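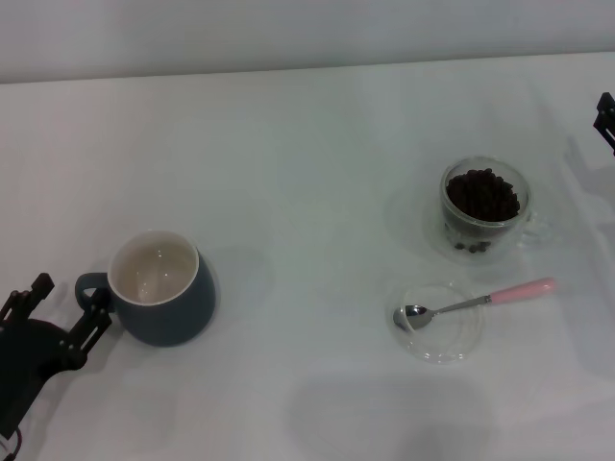

4. Descaling and water hardness

Read this section before you buy anything. The leaflet in the box tells you to descale the Ponovari kettle "regularly" with Lultine sachets, and gives no clue what regularly means. We think most households are told to descale too often, by people who sell descaler. What follows is the routine we use, with the doubtful claims marked as such.

4.1 Find out how hard your water is

1. Look up your postcode on your water company's website. The figure you want is hardness as calcium carbonate, in milligrams per litre.
2. Write it on the inside cover of this guide.
3. If you have a test strip, dip it in cold water straight from the tap and compare it with the chart on the packet while the strip is fresh. Strips go by colour bands, so treat the answer as a rough one. Where strip and water company disagree, we go with the water company.

Note: If your home has a softener, check whether the kitchen tap is on it. Many are deliberately left off. The strip is worth having in that case, as the company's figure only covers water up to your property.

Finbarr Gilmartin's kitchen comes in at 110, and he had been descaling twice a month on the advice of the packet. He now does it when he can see a reason to.

4.2 Decide whether the kettle needs it

1. Switch off at the wall, lift the kettle from its base and let it cool.
2. Empty it and look inside in daylight.
3. A thin white bloom on the floor of the kettle can be left alone. Flakes that come away, or a crust you can feel with a fingertip, mean it is time.
4. Check the mesh filter in the spout as well. It often clogs first and makes the kettle pour badly, which people blame on the lid.

You will read that a trace of scale sends your electricity bill up sharply. We have yet to see a household measurement that convinces us. A thick crust is noisy and sheds bits into your tea — reason enough to clear it, and you don't need the scare story.

4.3 Descale with citric acid

Plain food-grade citric acid does the job. Read the back of a branded sachet and you will often find the same stuff under a smarter name, though some makes add other acids, so do look.

1. Pour in 1,000 ml of cold water.
2. Add 30 g of citric acid and stir with a long spoon until no grains are left.
3. Bring it just to the boil, with somebody standing by, then switch off at the wall.
4. Leave for 19 minutes. Kathleen Foley, who wrote the first version of this section, chose that figure by timing her own kettle, and it has no deeper meaning. Heavy scale may want longer.
5. Pour the liquid slowly down the sink with the cold tap running.
6. Rinse three times, boil a full kettle of fresh water and throw that away too.

CAUTION: Keep the solution off marble, limestone and any worktop you are unsure of. It marks them for good.

CAUTION: Never mix any descaler with bleach or a bleach-based cleaner. The gas given off is dangerous.

CAUTION: Do not put the kettle or its base in water, and do not scrape the inside with a knife or wire wool.

4.4 Vinegar

Vinegar works, up to a point. It is slower, the kitchen smells of it until the evening, and the taste hangs on through several boils. If it is all you have, use one part white vinegar to two parts water, leave it cold for an hour and rinse well. We would not boil it.

4.5 Filters, balls and magnets

Zelinico jug filter: fill the kettle from the jug and compare the floor of the kettle after a month with what you are used to. Change the cartridge on time or you are paying for a jug.

Wire scale collector: cheap, and it does gather some scale. It needs rinsing under the tap, and plenty of owners forget it is there.

Sutanto magnetic clip: this fixes to the pipe under the sink and is said to "retrain" the minerals. We can't find an explanation of that word that means anything. Kathleen fitted one in July and saw no difference in her kettle. If yours came free, it will do no harm. We wouldn't spend money on it.

4.6 If the kettle still misbehaves

Switches off before boiling: check for scale on the floor of the kettle and repeat 4.3 once. If there is no change, the thermostat is the likelier cause — go to section 7.

White specks in the cup: rinse the spout filter, then see 4.2.

Brown spots inside: usually mineral staining. Citric acid tends to lift it. Spots that stay put and feel rough should be shown to the shop.

Section last revised 2025-06-09.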